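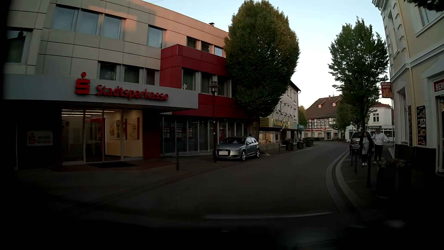
Hotora Road Demonstrations: Data Card

Summary
Hotora is a collection of driving demonstrations prepared by the Brorton Institute for training lane-following and speed-control policies. A human driver operates the vehicle by hand, and the steering, throttle and brake signals are stored together with the forward camera view. The release contains 1691 episodes. Each episode lasts 60 seconds and covers ordinary public roads, including town streets, residential roads and roads through open country and woodland.

Intended use
The collection supports imitation learning, offline evaluation of steering predictions, and research on how a policy trained on hand-driven data behaves when a remote operator takes over. It is not a safety certification set. Users who plan to run a trained policy in a vehicle must carry out their own closed-course testing first.

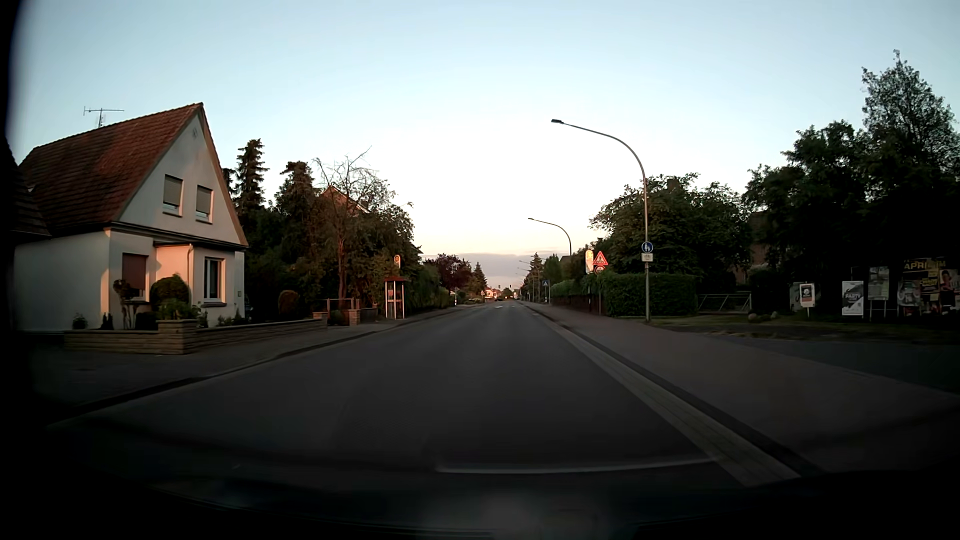 Collection procedure
Drivers completed a training session on the Collet logging unit before their first recorded route. They were asked to drive as they normally would, to observe all posted signs and to avoid demonstrating maneuvers for the benefit of the camera. Routes were assigned by the project office. A driver could end an episode at any time, and ended episodes were discarded.

A second group of demonstrations was produced by remote control through the Skasorton operator station - these carry the flag remote in the episode index. The remote operator used a wheel and pedals with the same logging format. A licensed driver remained in the vehicle with a foot near the brake, and any intervention is marked in the control log.

Contents of an episode
video: forward view from behind the windshield
controls: steering angle, throttle and brake, sampled at 10 Hz
mode: manual or remote
intervention: true wherever the in-vehicle driver overrode the operator
road_type: town, residential or rural, assigned by an annotator after the drive

Turn lanes require particular care. The road_type label says nothing about which lane the vehicle occupies, and lane arrows are not annotated. A policy trained without a route command will see similar approaches followed by different steering. 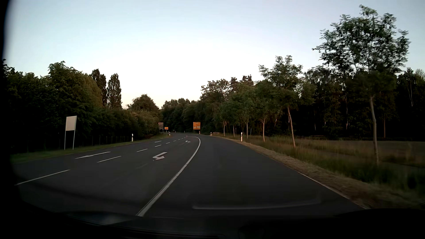
For this reason the index includes an optional route_command field with the values keep, left and right. It was filled in from the assigned route and not from the steering signal. Where the driver departed from the assigned route, the field is left blank.

Known limitations
Episodes recorded in low light have dark foregrounds, and reflections on the windshield can overlap the road surface. Distant signs are often too small to read. The control signals of remote episodes include transmission delay, which has not been corrected. Users combining both modes should estimate the delay from the timestamps.

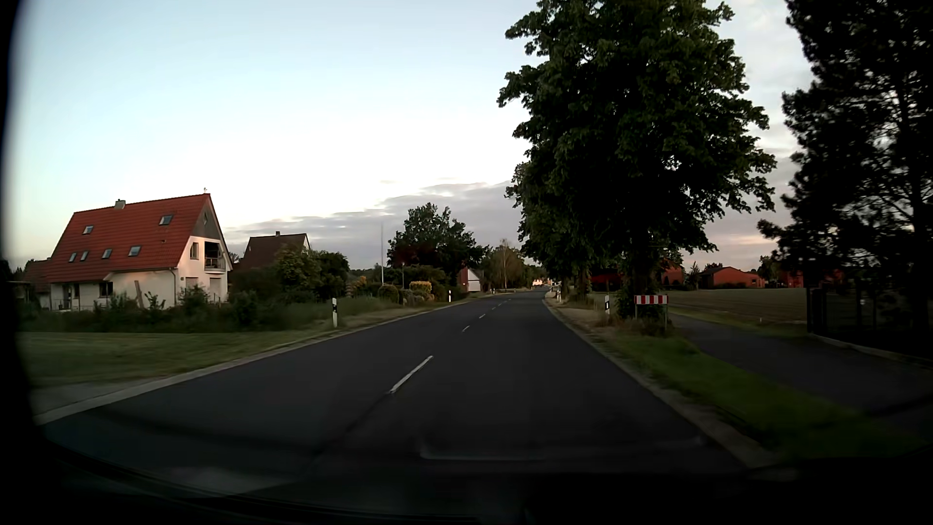

Figure: Forward view on a two-lane road with a dashed center line.

Splits
The test split holds 15 percent of the episodes. Splits were made by route, so no road segment appears in both training and test data.

Maintenance
The card was last revised in January. Corrections to the episode index are published with a new version number, and earlier versions remain available on request. Questions and error reports should be addressed to Amrit Lachance, data steward, Brorton Institute. Please include the episode number and the release version.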